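Why Does Trastley Flood Every December?
Cillian Cullinane, Geography

Introduction
Wolside Road in Trastley goes under each December, and each December the council is astonished. I read the rain gauge for 61 days and knocked on 60 doors. Several were answered.

Method
The gauge sat on our back fence, away from the trees. I emptied it at 7 am, including the mornings I had better ideas. Older readings came from the library, which keeps them in a box marked Misc.

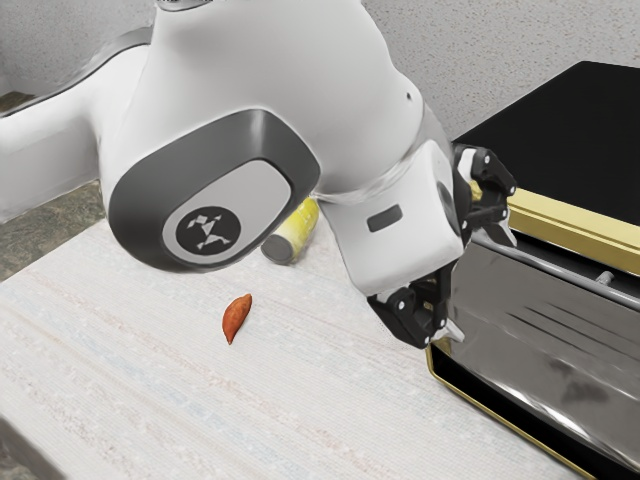 Results
The wettest day brought 115 mm. The drain under the road was laid when Trastley had 3,803 fewer people and a lot more paddock. Leaves did the rest.

Limitations
One gauge, one street, and a neighbour's sprinkler I noticed in week three.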